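Home > Education > Kit and resources

February
By Dineo Rampersad

Print this page | E-mail this story

Overgaard has changed the cup set supplied with its Skestden sorting exercise, after schools asked for colours that are easier to tell apart on a dark table.

The set uses plastic cups and a small wooden block as a fixed reference point.
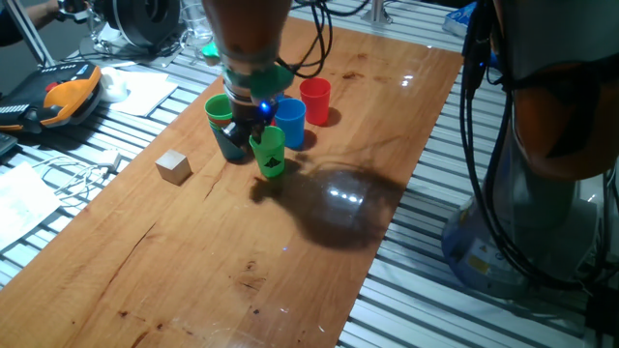

Cups are sorted by colour, then nested or left standing according to a printed sheet. The timed version allows 15 minutes and is scored out of 40.

Keabetswe Dlamini, who wrote the sheets, said stacks of two were kept in the early tasks - taller ones tend to jam. 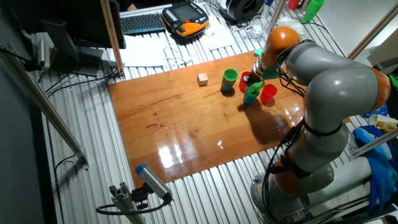 Can older cups be mixed with the new ones?
Older cups will nest with the new ones if the rims are the same width, but scores should then be recorded separately.

Red, blue and green remain the main colours. Loose groups are used for the later sheets, in which cups have to be taken out without knocking their neighbours.
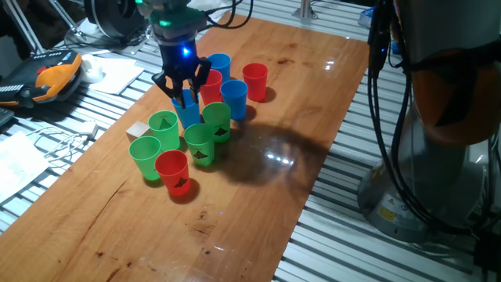

Photo: Unathi Dlamini / Clakunow

Orders placed before Sunday will be sent with the old sheets. The part number is 2568.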